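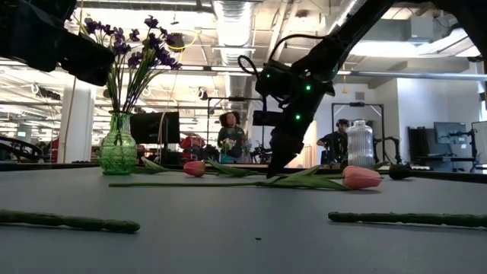
Flower handling trial, both arms over the table, tulips laid flat.

Numach two-arm bench kit - pre-use safety checklist
Supplied by Etosness, on review at the Prisbridge workshop
Filled in Monday, before the morning run

1. Bench clamps and arm bases tight
OK. One bolt on the left base took a bit of a turn, so please give that one an extra look next time. The kit comes with its own hex key, tucked under the foam in the lid, and I'm a little embarrassed to say how long I spent hunting for ours.

2. Emergency stop within reach of every seat
OK, tested 2 times from each side. It has a lovely firm click to it.

3. Cables clear of moving joints
OK with comment. There's a black cable that loops out from the top of the wrist on one arm, and I'd like Etosness to tell us how much slack they recommend. I've asked for a clip - the Demchenko kit we tried in December had them in the box.

4. Speed limit set for delicate work
OK. Set to 8 on the dial, where full speed is 100. You can go faster with the longer stems, but I wouldn't with anyone new at the bench.

5. Gripper fingers clean and undamaged
OK. Wipe them with a barely damp cloth, please, and never the solvent. Sap does build up and it makes the fingers drag on the petals.

6. Glassware positioned safely
Needs attention. We have the green ribbed vase and the clear bottle both standing on the table with the arms, and I'd be much happier if each sat in a weighted holder. The vase gets top-heavy with a full bouquet in it.

7. Work surface free of water and loose leaves
Leaves cleared at the end of each run, not before. Keep a towel handy, and check under the vase.

8. People clear of arm reach
OK. Tape on the floor marks the line. It's a busy, open room and folks do wander over for a look (I don't blame them!), so kindly ask them to stay behind it.

9. Service hours logged
OK. First service is due at 500 hours and we're nowhere near.

Result: fit for use, with items 3 and 6 to be followed up with Etosness before we decide on keeping the kit.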